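Water Rings, Sticky Patches and Other Table Troubles

Filed under: Furniture, Cleaning. Updated 2025-11-12

A pale tabletop is a wonderful thing to own until somebody has coffee. Before you reach for the strongest bottle under the sink, find out what the top is made of. Look at the edge and the underside. If the pattern stops dead at a thin strip along the side, you probably have veneer or laminate, and sanding is off the menu.

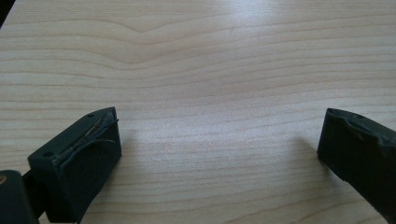 White rings are moisture caught in the finish. Lay a clean cotton cloth over the mark and press with a warm, dry iron for a few seconds at a time, lifting to check. Dark rings have gone deeper and have mostly won.

For sticky patches, 4 drops of dish soap in a bowl of warm water will do it. Wring the cloth until your hands complain, wipe with the grain, then dry right away. I used to skip the drying. I also used to own a nicer table.

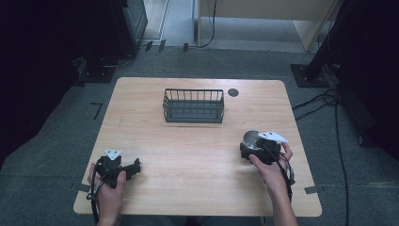 Crayon comes off with a little baking soda on a damp cloth, rubbed gently. Go easy, it's still grit. Old tape residue gives up after ten minutes under a dab of cooking oil, and then you get to clean up the oil.

Skip spray polish on laminate. It leaves a film that shows every fingerprint in the house, including some you won't recognize. 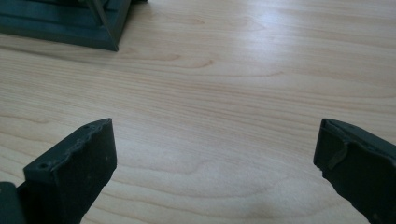 Real wood likes a thin coat of paste wax once a year. I do mine in May with the windows open. Thin means thin: my first attempt held on to toast crumbs until the Fourth of July.

Felt pads under lamps and bowls, and change them when they go flat.

More in Furniture: Wobbly Legs | Drawers That Stick | Chair Squeaks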